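Ticket: Right arm drops out of the demo loop before open day
Opened by: Charmaine Mahlangu, Gremville workshop
Assigned to: Jacobus Mabuza
Opened: March 2025
Priority: High until the visit, then normal
Status: Closed

Charmaine Mahlangu wrote:

Hi Jacobus! First, the good news. The two-arm table is running and people here keep wandering over to watch it. The Ostero controller took the new sorting routine without a complaint, and the left arm is a joy.

The problem is the right arm. After a while it stops partway through a move and the screen says "follower not responding." The left arm carries on as if nothing happened. If I restart the routine, both come back and it's fine again for a bit. I ran 100 cycles last night and it stopped on 2 of them, both times on the long reach across the back of the table.

We have 90 visitors signed up, a lot of them school kids, and I'd love for them to see both arms going at once.

Tried so far:
- restarted the controller
- swapped the USB lead for the spare from the Nonby kit
- ran the right arm alone (no stops, but I only had time for a short run)

Jacobus Mabuza wrote:

Great to hear it's drawing a crowd already. A dropout on a long reach makes me think of a cable before anything else. Can you send me a picture of the table the way you plan to run it, and the part of the log from just before the stop? Please don't change any speeds yet, I want to see it with the old values.

Charmaine Mahlangu wrote:

Log is attached, and the table is below. 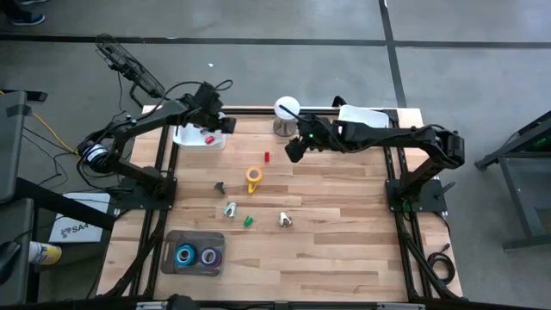

The log has the right arm losing servo 4 first and everything past it a moment later. There is no overload warning before that, and the temperatures look normal to me. For the visit I want to start with the tape rolls and finish with the white ball on its silver stand, so that long reach is in every single cycle and I can't really plan around it. I did wiggle the plug at the controller end and nothing happened.

Jacobus Mabuza wrote:

Very useful, thanks. If servo 4 goes first and takes the rest with it, the fault is at the plug going into 4 or in the short lead just before it. Power off, then:

1. Unplug the lead between servos 3 and 4 and look at the pins.
2. Fit a new lead, the longer one from the D'Amico bag.
3. Move the arm through the whole reach by hand with the power still off. The lead should never go tight.
4. Power on and run the full routine, both arms.

Leave the left arm alone, it's happy.

Charmaine Mahlangu wrote:

Found it! One pin was pushed back in the plug, and the old lead went tight as soon as the arm was stretched out. New lead is in with plenty of slack. I left the routine running while I set out chairs and it got through 1,000 cycles with no stops. I may have cheered.

Jacobus Mabuza wrote:

Lovely. Put a second long lead in the drawer for the day and keep the ticket open until the visitors have gone home.

Charmaine Mahlangu wrote:

Open day is done and both arms ran from start to finish. The kids picked the order of the objects and shouted it out, which was louder than I expected and so much fun. One girl asked if the arms could swap jobs, so I mirrored the routine over lunch and we showed that in the afternoon. It worked on the second try (I had forgotten to swap the home positions).

Old lead is bagged and labeled in the spares drawer. Please close this one. I'll open a separate ticket for the mirrored routine, it needs a proper menu entry.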